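Why Does Modelling Clay Go Hard? (And How a Little Zip Bag Saves It)

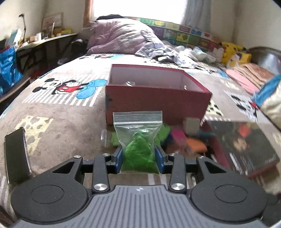
A lump of bright green in a clear zip-top bag, held over a cartoon blanket.

Hi everyone! Sum-yee Tseng back again with another question from the Punholm Kids mailbag. It comes from Florencio Barroso, who wants to know why his blue clay turned into a rock when he left it on the windowsill over the holidays, and whether he can ever squish it again. Great question, Florencio! I've lost more clay than I'd like to admit, so I went and read up on it.

What's inside the squishy stuff?

There are lots of kinds of modelling clay, and they don't all behave the same way. The soft dough kind, the sort you can make at home in a saucepan with a grown-up, is mostly flour, salt and water. Flour grains are tiny. When you mix them with water they soak it up and stick to each other, but they can still slide about a bit, and that sliding is what you feel when you squash a ball of dough flat with your thumb.

Then there's plasticine, which is made with oils and waxes and hardly any water at all. You can leave plasticine out for months and it'll still be bendy (a bit fluffy, maybe, if it's been under your bed). And there's air-dry clay, which is meant to go hard, so you can make a bowl and keep it forever.

Where does the water go?

Into the air! Water is made of teeny bits called molecules, and they're always jiggling. The ones near the outside of your clay sometimes jiggle hard enough to zoom right off. We call this evaporation, and it's the same thing that dries your bathers on the line or makes a puddle shrink after the rain.

Once the outside has dried, water from the middle creeps out to take its place, and then that evaporates too. After a while the flour grains have no water left to slide on. They lock together and your squishy dinosaur goes hard and crumbly.

A sunny windowsill speeds all this up – warm molecules jiggle faster. Sorry, Florencio!

How does a zip bag help?

Have a look along the top of a zip-top bag and you'll find ridges. One side has a skinny ridge and the other side has a groove the same shape. When you run your fingers along, the ridge pops into the groove and grips it. You can feel it clicking if you go slowly.

With the bag shut, water can still leave the clay, but it's only got a little bag of air to go into. Pretty soon that air is holding as much water as it can, and water molecules start landing back on the clay as fast as they leave it. So the clay stays soft.

It also means you want as little air in there as you can manage. I zip mine nearly all the way, press the bag flat around the lump, then close the last bit. My brother sucks the air out with a straw, but I don't recommend it. Clay tastes awful.

Try it yourself

You'll need some homemade dough, two small zip bags and a plate.

Roll three balls, all the same size. Put one on the plate. Put one in a bag and leave the top open. Put the last one in a bag, squeeze the air out and zip it up tight. Leave them all in the same spot, out of the sun and away from the dog.

Give each one a gentle poke every morning and write down what you feel. Is it soft, leathery, crusty or hard? If you've got kitchen scales you can weigh them too. Start with 300 grams of dough, so each ball is 100 grams, and see which one gets lighter. The weight that goes missing is water that's floated off into your house!

Can you rescue dried-out clay?

Sometimes! If it's dough that's only gone crusty, wet your fingers, knead it for a few minutes and pop it in a bag overnight. Don't tip a whole cup of water on it like I did in August, or you'll end up with green soup on the carpet.

If it's hard all the way through, break it into small bits first (this is a fun job) and wrap them in a damp paper towel inside the bag. Have a feel the next day. It might be a bit grainy but you should get some squish back.

Air-dry clay that's set properly won't come back, though. Paint it and call it a sculpture – that's what I do.

Got a question about stuff around your house? Ask a grown-up to help you send it to the mailbag. Next time I'm looking into why socks go crackly when they come out of the dryer.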